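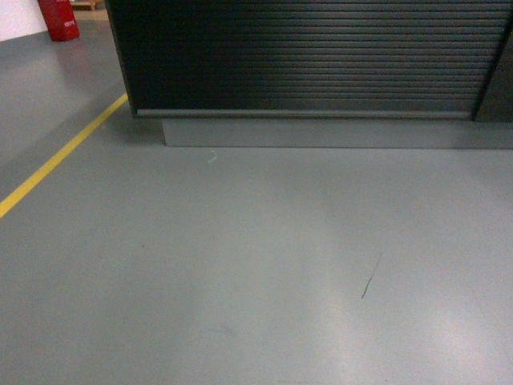
Minutes of the Drundance Allotment and Water Users' Group

Date: 2019-08-09
Present: Aníbal Salgado (chair), Vitória Teixeira, Tín Đinh, Leonor Baptista (minutes)
Apologies: Sérgio Bettencourt

1. Minutes of the previous meeting
Agreed as a correct record, with one change. Under item 5, "upper tank" should read "lower tank". Signed by the chair.

2. Matters arising
2.1 The stopcock at the Prenard Lane entrance has been replaced. The old one is to be kept until the new one has been through a winter.
2.2 No reply has been received from the landowner about the overhanging ash. TĐ to write again, enclosing the first letter.
2.3 The padlock code for the lower gate was changed as agreed. Two plot holders have not yet collected the new code.

3. Water supply
3.1 VT reported that the meter reading at the end of the quarter was 2963. The reading for the same quarter last year could not be compared directly, as the meter was changed part of the way through it.
3.2 The branch pipe to the eastern plots loses pressure when more than one tap is open. TĐ has traced the run as far as the compost bays and found a length of narrower pipe joined into it. The remainder passes under the main path and has not been exposed.
3.3 Two options were considered: replace the narrow length only, or lay a new branch along the hedge. The second would avoid digging up the path but needs a longer trench. Lundetti have quoted 900 pounds for the new branch, including fittings and backfill. No quotation has been obtained for the first option.
3.4 AS asked whether the quotation included a drain-down valve at the low end. VT to check. LB noted that the previous branch froze at that point.
3.5 Agreed to obtain a price for the shorter job before deciding. Carried over to September.

4. Hosepipes and sprinklers
4.1 Complaints had been received about sprinklers left running unattended. The present rule allows hoses for filling butts and for watering by hand. It says nothing about sprinklers.
4.2 Proposed by LB, seconded by TĐ: that sprinklers and seep hoses be used only while the plot holder is on site, and for no longer than 20 minutes at a time. Carried, three in favour, AS abstaining.
4.3 The wording is to go on the notice board and in the next letter to plot holders.

5. Rainwater tanks
5.1 SB had sent a written note. The lower tank is sound, but the inlet filter is blocked with silt and the overflow discharges on to plot 4.
5.2 Agreed that the overflow be extended to the ditch with the spare pipe in the store. SB to be asked to do this when the filter is cleaned.
5.3 Adeleke can supply a replacement lid for the upper tank. VT to confirm the diameter before ordering.

6. Vacant plots
One plot is to be split into two halves when the present tenancy ends. The next two names on the waiting list have been offered a half each. One has accepted.

7. Any other business
7.1 LB asked that barrows be returned to the rack and left upright.
7.2 The bonfire rules were raised. Deferred to the next meeting for want of time.

Actions
TĐ: second letter to landowner; price for replacing the narrow pipe.
VT: drain-down valve query to Lundetti; diameter of tank lid.
SB: inlet filter and overflow.
LB: notice and letter on sprinklers.

Next meeting: September, date to be circulated by LB.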